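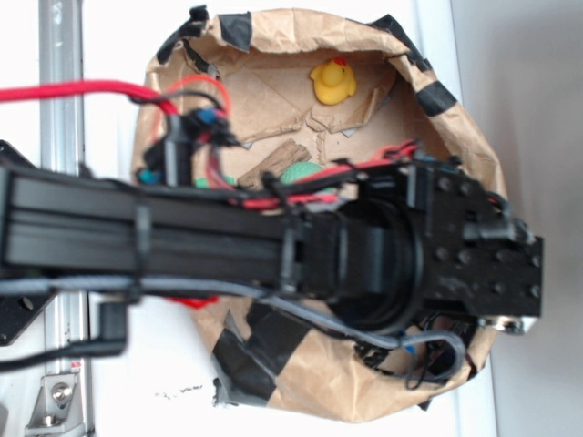 Elisa Mancuso wrote to me that a paper bag is a paper bag, and that I should not spend a whole review on one. I understand her, but I have used the brown bags from Clellar for 18 days now and I have an opinion.

I buy them in the pack of 30. I do not carry shopping in them. I open the bag wide, push the sides down until it makes a rough bowl, and fix the rim with black tape. Then it is a good place for small toys, for example the rubber duck and the wooden block.

The paper takes creases well and it keeps the shape I give it. Tape holds on it strongly - too strongly, if you want to move a strip. I tried this two times and both times the top layer of the paper came off with it. The bags from Kopecký were better in this point, but they were thinner and the bottom opened at the fold.

What I do not like is the noise. Every time you reach inside, it crackles, and in the evening this is a little annoying. Also the bottom is not fully flat, so a tall toy can fall over.

For me it is four stars from five. I will order the same pack again in May, only with a softer tape.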